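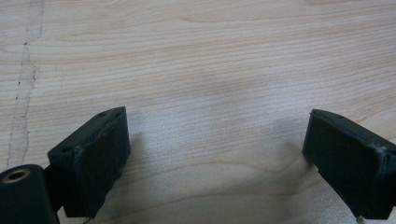 Two black gripper fingers over a wooden surface, with a pale, cracked streak running down the left side.

Oratile Baloyi has spent most of her working life in kitchens and laundries, and for the last two years she has been trying to teach machines to do a small part of what she did there. She works for Domar, a small company in Cairns that wants to sell a chore arm to guest houses. I asked her the question that everybody asks her: can it do the housework yet?

"It can do some of the housework, in some of the houses, on a good day," she said. "I know this is not what people want to hear. They want yes or no."

We talked in the back of the workshop, where the tables are. Her colleague Thiện Phan joined us after he had finished his morning with the hand tool. This is a gripper with the same kind of fingers as the arm, but a person holds it and does the job, and the camera on it records how the job goes. Later the arm learns from these recordings. In March the two of them recorded 1,656 of them, mostly putting away cutlery, folding small towels and wiping tables.

"The towels are the ones I dream about," Thiện said. "A spoon is the same spoon every time. A towel is never the same towel."

I asked for numbers and they gave them to me without making them prettier. In the last round of tests the arm tried to fold a hand towel 259 times, and 110 of these folds were good enough that Oratile would put the towel in a guest's room. She is the judge, and she told me she is strict about corners.

"Less than half," she said. "If a new girl in the laundry did this, I would sit with her and show her again. But she would be good by lunch. The arm needs another month."

With cutlery it is much better. Thiện thinks a guest house could use it for that already, if somebody brings the tray to the arm and takes it away again. When I said this sounded like half of the job, he laughed and said that it was maybe the longer half.

What surprised me most was how much of the difficulty is in the table. A person who picks up a thin thing, for example a coin or a teaspoon lying flat, slides a fingernail under it and does not think. The gripper has two flat pads. It must come down very close to the wood, but if it pushes too hard it can scratch the surface or lose its position.

"Look at the grain," Thiện said, and put his hand on the wood. "To you it is only a table. To the camera it is many lines, and when the light shines on it, some of the lines are gone. In the beginning the arm tried to pick up a shadow. I was very proud of that shadow, it tried so carefully."

They could use a plain gray mat, and at first they did. Oratile was against it. The guest houses she knows have old tables with marks and repairs, and she did not want an arm that could work only on a mat. So they changed, and the results went down for several weeks. She still thinks it was right. Thiện says he agrees with her now, but he did not agree then.

The pads are another matter. They collect lint, mostly from the towels, and then the grip becomes different from what the arm has learned. Domar has tried pads from two suppliers, Masus and Flilolov, and Oratile does not have a favorite. She cleans them with tape at the end of the day, as she used to clean a uniform.

"There is always somebody who cleans the cleaner," she said.

I wanted to know if she worries about the women she worked with. She was quiet for a moment. She is 59, and her own wrists hurt from folding, so she would give the towels to a machine tomorrow. The beds, the bathrooms and the guest who has lost an earring, she does not see a machine doing these for a long time.

"And if the owner buys the arm and sends two people home, then I will be angry with the owner," she said. "I have told this to my boss also."

The next tests are with pillowcases. Thiện had a pile of them ready on a chair, and before I left he asked me to fold one so he could see how I do it. Oratile looked at my corners and folded it again.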